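Clalovstead's Saturday-style market is coming back to the old Palma yard in October, and I for one can't wait! I've been moaning about the loss of it for two years, as anyone who reads this page will know, so you can imagine my face when the notice went up outside the baker's.

It'll be 15 stalls to begin with, all local, and the gates open at 8 in the morning. The Barnimetti family's cheese van is confirmed (I asked, obviously) and so is the Zeler bakery, who sold out before ten every single time at the old place. The 146 bus will stop right outside on market days, which is good news if you've ever tried to park down there.

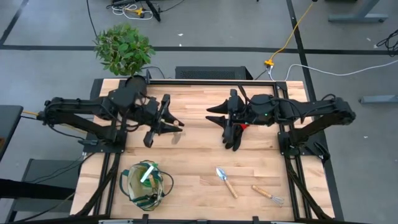

Stallholders get a pitch and a table and that's your lot, so bring your own covers. What sort of table, everyone keeps asking me. Well, I'd be happy with plain wood in light strips, butcher-block style, like the top in the photo – it looks smart under a loaf or a wedge of cheese and you don't need a cloth. The last lot were wobbly green things that folded up on your fingers, and I still have the scar.

The yard itself has been given a good going over. There's new drainage at the bottom end, where the puddle used to be, and the toilets have got doors that lock. I went and checked. The rent for a pitch hasn't been settled yet, but I'm told it won't be more than it was before, and there's talk of a cheaper rate for first-timers. 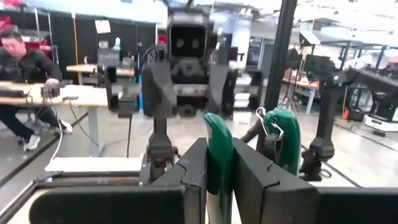 Dark grey, broad in the shoulder and two round eyes.

They're printing 1000 leaflets, so look out for one on your mat. If you fancy a stall, put your name down at the library desk – I'm told the hot food pitches are going fast.

Comments

Mags: Please tell me the cheese van is bringing the smoked one.

oldyardie: Will dogs be allowed? They were before.

Pip T: Not sure about 8 in the morning but I'll be there for the bread!

Contact us | Copyright Clalovstead Notes | Back to top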